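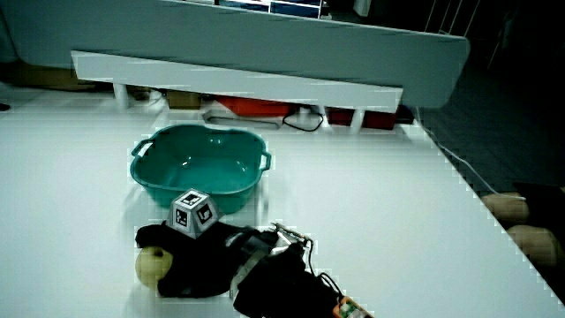 I spent most of November arguing with a progress bar. The bar belongs to Sekard, which is the trajectory tool we moved to over the summer, and it reports "tracking quality" as a single green strip with a percentage next to it. Kasun Mridha likes the strip. I don't, and since this is my blog I get to go on about it.

Our task is boring on purpose. Pick up an apple, put it in a basin, do it again. We track the hand-held gripper by the marker cube on top, then the tool smooths the poses, fills the gaps and hands you a clean curve that you can train on. The curves are beautiful. That was the first thing that bothered me. I have pulled pose data off printed markers for years and it has never once been beautiful. It jumps when you see one face at a steep angle, and it flips when the solver picks the wrong one of two answers that fit about equally well. If I get a smooth line out the other end, somebody smoothed it, and I want to know how hard.

So I went and read the config. The default gap fill is 400 milliseconds. Think about what a hand does in 400 milliseconds. You can close on an apple, miss, and close again. The filter draws a nice arc straight through all of that and the strip stays green.

We had 470 episodes recorded at Ganevcombe. Sekard passed 397 of them. I turned off the smoothing, reran the detector on the raw video and looked only at the stretch right before the grasp, which is the part I care about. In 42 of the passed episodes the cube orientation flipped at least once in that stretch and the filter had averaged the flip into a gentle wrist roll. Nobody rolled their wrist. The policy we trained on it rolls its wrist, though, every fourth or fifth try, and we'd spent two weeks blaming the learning rate.

Kasun's answer is that 42 bad ones out of 397 is fine, the model will average it out. Maybe. He's been right about that kind of thing before, and I've been wrong about it in front of people. But the errors aren't random. They bunch up at the same camera angles, near the same part of the table, and a model is very good at learning something that happens in the same place every time.

What I've done for now:

Gap fill is down to 60 milliseconds. Anything longer gets marked as missing and stays missing.

Both pose solutions get kept when their reprojection errors are close, and the choice is made afterward using the neighbors on each side.

The percentage is gone from my copy of the viewer. I replaced it with a plot of raw angle against time, ugly as it is.

Fustby, the older tool, did the second one by default, and we dropped it because the interface was slow. I voted for that too.

The retrain is going tonight with the flipped stretches cut out. If the wrist roll is still there in the morning I'll have to go back and look at the learning rate.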